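作業ノート 9月 午後
件名:Gromo展示台用 白色板材の棚整理と仕分け

13時過ぎから材料棚の下段を開ける。Gromoの展示台の背面パネルに使う白い板を確保するのが目的。棚にはEllilleyから入れた分と、前のNulham案件の残りが混在していて、外見ではほとんど区別がつかない。ラベルが残っているのはEllilley分の包みのみ。伝票番号2928。残りは包みが外されていて素性不明。

まず棚から出して壁際に立てかけた。横積みの下のほうにあった板は角がつぶれているものがある。角つぶれは背面パネルでは枠に隠れるので許容、側面に回すのは不可。鉛筆で裏の隅に「側×」と記入。表に書かないこと。前回、表面に書いたものを消しゴムでこすり、こすった部分だけ艶が出て使えなくなった。

仕分けの基準は次のとおりとした。
・表裏とも白で、目立つ擦れがないもの:A
・片面に擦れ、または角つぶれがあるもの:B
・反りが目で見てわかるもの、折れ筋のあるもの:C
Aは背面パネル、Bは試し切りと裏当て、Cは梱包の当て材に回す。

Nulhamの残りは白の色味がわずかに違う。Ellilley分と並べると少し灰色寄りに見えるが、単独で見ると判別できない。並べて使う場合は同じ包みから取る。窓側の照明を消して見たときと点けて見たときで印象が変わるため、色の判定は天井灯だけで行うことにする。今日の判定もすべてその条件。

材質について。Ellilley分は伝票に芯入りの紙貼りボードとある。Nulhamの残りは不明のまま。切り口を見れば早いが、端がテープで巻いてあるものは剥がすと紙まで持っていかれるので、今日は剥がさない。テープのない端材をひとつカッターで落として確認した限りでは、芯は発泡系。ただし残り全部が同じとは言えない。棚札には「白板・芯未確認」と書いた。

重さは端材の袋ごと量って428 g。袋の分を引いていないので参考値。次に量るときは袋を先に量ること。

表面の見方。正面から見ると擦れも地合いも飛んでしまうので、斜めから光を流して見る。つや消しの白は、面が傾くと灰色の帯が出る。帯の縁がなだらかに移っていれば陰とみてよく、途中で急に折れたり途切れたりしていれば、面の凹みか折れ筋を疑う。帯が出ただけで汚れと判断してBに落としたものが前回あった。板を傾けて帯が動けば陰、動かなければ汚れ。この確認をしてから札を付ける。

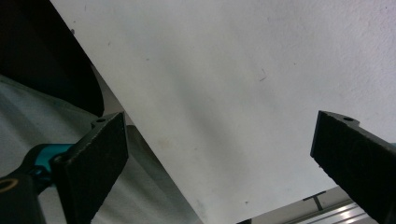
白い板の面。細かい地合いと、斜めに入る灰色の陰。右上は白が強い。材質は厚紙かフォームボードか、面だけでは判断できず。

写真だけで仕分けを決めないこと。明るい側では擦れがあっても写らないことがあり、暗い側では地合いが汚れに見える。記録としては面の調子がわかれば足りるが、A/B/Cの判定は現物で行い、写真は後で照合するときの補助とする。

仕分けの結果、Aは9枚。背面パネルの必要分は足りる見込み。側面まで同じ白で揃えるとなると余裕がない。側面は塗装に切り替える案もあるが、紙貼りの面に水性を塗ると反る。以前Dalyの棚板見本で試したときは片面だけ塗って大きく反り、裏にも塗ってようやく落ち着いた。今回は塗らない方向で考える。

反りの確認は定盤の上に伏せ、四隅を指で押して浮きを見るだけとした。隙間の測定はしていない。すぐ沈んで指を離すと戻るものはC、押さなくても全体が着くものは合格。中間のものは裏返して同じことをする。裏返して浮きが消えるものは、枠に入れる向きを指定すれば使えるので、裏に矢印を入れてBに置いた。

切断の試し。Bの一枚から短冊を切り出し、刃の角度と回数を変えて切り口を見た。
一回で切り抜こうとすると下の紙がむしれる。浅く入れて筋をつけ、同じ筋を何度かたどるほうがよい。刃は新しいものに替えてから本番に入る。替え時の目安は、切り口に芯の粒が立ち始めたところ。刃先を見てもわからないので切り口で判断する。
定規は裏にすべり止めのあるものを使う。金属の裸の定規だと、途中で動いたうえに白い面に黒い筋が付いた。筋は乾いた布で薄くなったが消えない。この短冊は廃棄。

下敷きのマットに古い切り傷が多く、刃がそちらに取られる箇所がある。右奥の傷の深いところは使わない。マットを裏返してもよいが、裏は接着剤が固まって残っているため、先に落とす必要がある。次回に回す。

保管。立てかけのままでは下辺に荷重がかかって反るので、仕分け後は平置きに戻した。積むのは一段あたり最大40枚まで。下に当て板、上にも当て板。間紙はA同士の間だけに入れる。Cは平置きにせず、梱包台の脇に立てておく。棚の手前に張り出していた角は、通るときに袖が当たるので奥へ寄せた。奥の壁に付けると湿気を吸うため、壁との間に角材を一本かませてある。外さないこと。

手の汚れについて。素手で面を持つと、その場では見えなくても後から指の跡が黄ばんで出る。綿手袋は繊維が地合いに引っかかって毛羽が残るので、今日は途中から薄手のニトリルに替えた。持つ位置はなるべく縁から指の幅まで。大判は二人で両端を持つ。一人で中央を持ち上げると自重でしなり、折れ筋の原因になる。

未処理
・芯未確認の分の切り口確認。テープなしの端があるものから順に。
・端材袋の風袋を量る。
・Ellilleyに同じ紙色で追加が取れるか問い合わせ。伝票番号を伝える。
・定規のすべり止めの貼り直し。端が浮いている。
・マット裏の接着剤落とし。
・背面パネルの割り付け図、継ぎ目の位置を枠の縦材に合わせて描き直し。今の図では継ぎ目が開口の真ん中に来る。

16時半、棚を閉めて終了。切り粉は掃除機で吸った。ほうきだと静電気で板に付く。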